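About Us

Welcome, and thank you for stopping by! If you have found this page you are probably wondering whether the Dresasham Table Tennis School is a proper school with lessons and a schedule, or just a bunch of people who like hitting a little ball back and forth. The answer is a bit of both, and we have always been happy with it that way.

We teach table tennis to children, teenagers, working people, retired people, and anyone else who comes up the stairs on Heltport Street and asks for a paddle. Some of our students go on to play in the league. A good many more just want an hour in the evening when they don't have to think about anything except the next shot, and we are every bit as glad to see them.

How we started

The school was started by Fitzgerald Van Dusen, who had been coaching out of his garage for longer than his family would have liked. He had 2 tables in there, one of them with a leg that had to be propped up on a phone book, and in the winter everybody played in hats. When the old carpet showroom above the hardware store came up for rent one November, he went to look at it on his lunch break and signed the lease before he had told anyone at home. (They have forgiven him, mostly.)

The showroom had good high ceilings and terrible lights. We spent that whole first winter painting the walls dark green, pulling up carpet glue, and learning far more than we ever wanted to know about flooring. Kelly Wragg, who had come along as a parent to drop off her son, ended up staying to scrape glue, then stayed to answer the phone, and now runs the front desk and the whole class schedule. If you have ever gotten a call back from us within the hour, that was Kelly.

We have 8 tables these days, and the lights are much better.

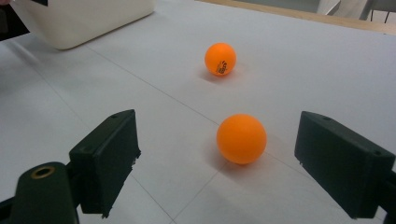
Orange balls on a white tabletop

What we teach

Our beginner course is where nearly everyone starts, even people who grew up playing in a basement and are pretty sure they don't need it. We spend a good long while on how to stand and how to hold the paddle, and then on the plain forehand and backhand, slow and steady, until your arm stops arguing with you. Serving comes after that. People always want to get to spin right away, and we understand, because spin is a lot of fun! But a spinny serve is not much use if you can't do anything with the ball when it comes back.

Piret Toom teaches the beginner course and the after-school group. She grew up playing in a school gym where the tables had to be folded and wheeled away before dinner, and she still has a gift for getting a lot done in a short time. Her after-school kids start every session with a bouncing game she made up – up on one side of the paddle, then the other, walking the length of the hall – and it gets very loud and very silly, and their hands get better without them noticing. 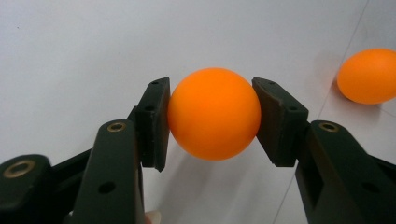
The intermediate and advanced groups belong to Erick Okoth, who is patient about nearly everything apart from lazy feet. He runs a lot of multiball, with a big bucket of balls at his elbow, feeding one after another to your forehand, your backhand, and then somewhere you were hoping he wouldn't. A full drill is 200 balls, and yes, you do help pick them up afterward. Erick also takes our league teams to their away matches and keeps a notebook on every player, which he will share with you if you ask nicely and are ready to hear it.

We offer private lessons too, for one person or for a pair of friends. They are a good choice if you have one particular thing that keeps going wrong, or if you are coming back after a long break and would like to be rusty in peace.

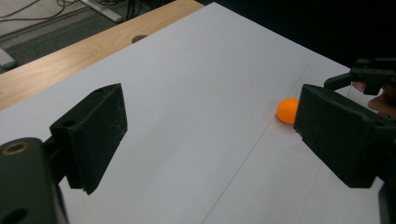 Our paddle bench

At the back of the hall, past the water fountain, you will find Heikki Lahtinen and his bench. Heikki glues rubbers, trims edges, sands handles for small hands, and gives advice on equipment that is nearly always to buy something cheaper than what you had in mind. He is a great believer in the Sæther blade for new players, a plain all-around wood that forgives a lot, and we keep a rack of them for students to borrow for as long as they are in the beginner course.

He also looks after the Zotus Shelf, named after our first landlord's cat, who slept on it through most of that first year. It holds used paddles, outgrown shoes, and anything else that still has some life in it. Take what you need, and bring something back when you can.
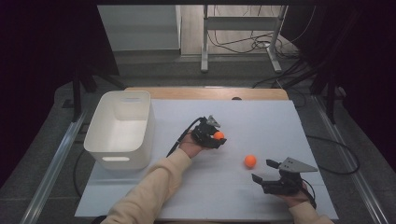 We keep the prices on the shelf at zero and the prices of our classes as low as we are able to. If the cost of a course is what is keeping you or your child away, please talk to Kelly. She will find a way to work it out with you, quietly and without any forms.

Coming to see us

You don't have to sign up for anything to visit. The doors open at 3:30 for the after-school group, adult classes begin at 6:00, and there is open play from 8:00 until whenever Fitzgerald starts turning off the lights, one row at a time, which everyone has learned to take as a hint. Wear shoes with a clean rubber sole and a shirt you can move in. Leave white shirts at home if you can, as a pale ball is hard to pick out against them.

The entrance is the blue door to the left of the hardware store, and the stairs are steeper than they look. If stairs are a problem for you, call ahead and one of us will come down and bring you up in the freight elevator. It is slow and it groans, but it has a nice old brass gate and the kids are very jealous of anybody who gets to ride in it.

We look forward to meeting you, and there is always coffee on by the front desk.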